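Peer Review of Small Research Grants: Agreement Between Reviewers in the Staretau Scheme

Project report, final version
Students: Unnur Oddsson and Rizwan Miah
Supervisor: Teodor Krajewska

1. Background

The Staretau scheme pays for short research visits and pilot studies by early-career scientists. Applications are read by three reviewers, who score each one from 1 to 10 and write a short comment. The mean score decides which applications go to the panel. Our question was whether the three scores agree well enough for the mean to be a fair measure.

Earlier work on larger funding schemes suggests that agreement between reviewers is often low. Small schemes have been studied less, partly as their records are seldom kept in a usable form.

2. Data

The scheme office gave us the scores for 318 applications, with names and institutions removed. Kaj Thygesen at the office prepared the file and answered questions about missing values. We left out applications with fewer than 3 scores. Written comments were supplied for the last two rounds only and are not used in the main analysis.

Scores were moved from the office system, Wikiro, into a spreadsheet by hand. One of us entered the values and the other checked them against the source.

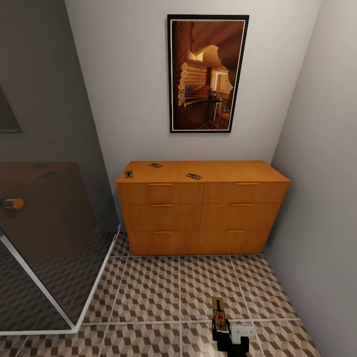 3. Method

Agreement was measured with the intraclass correlation for single scores and for the mean of three. Reviewers were treated as a random sample, as few of them read more than 8 applications in a round. The panel's subject groups were too small to analyse one by one, so we merged them into six categories and arranged these in a grid like the drawers of the dresser, two columns of three rows. The left column holds laboratory subjects and the right column field and survey subjects. The rows give the size of the sum requested – low, middle and high. Each application belongs to one cell only.

We also ranked the applications again after dropping one reviewer at a time, and noted which ones crossed the cut-off.

4. Results

Agreement on single scores was weak in all six cells. The mean of three was better, though still below the level we had set in the project plan. The high-sum field cell showed the widest spread. Dropping one reviewer moved nearly 10 per cent of applications across the cut-off, most of them close to it to begin with.

5. Limits

We could not tell whether the same reviewer appeared in more than one round. Þröstur Riis, who read a draft, pointed out that reviewers choose their subjects when they sign up, so the sample is not truly random. A mixed model would deal with part of this, but needs reviewer codes that the office does not keep.

6. Further work

The office plans to add reviewer codes from September. The analysis script and the blank entry sheet are stored in the project folder under the name Sang.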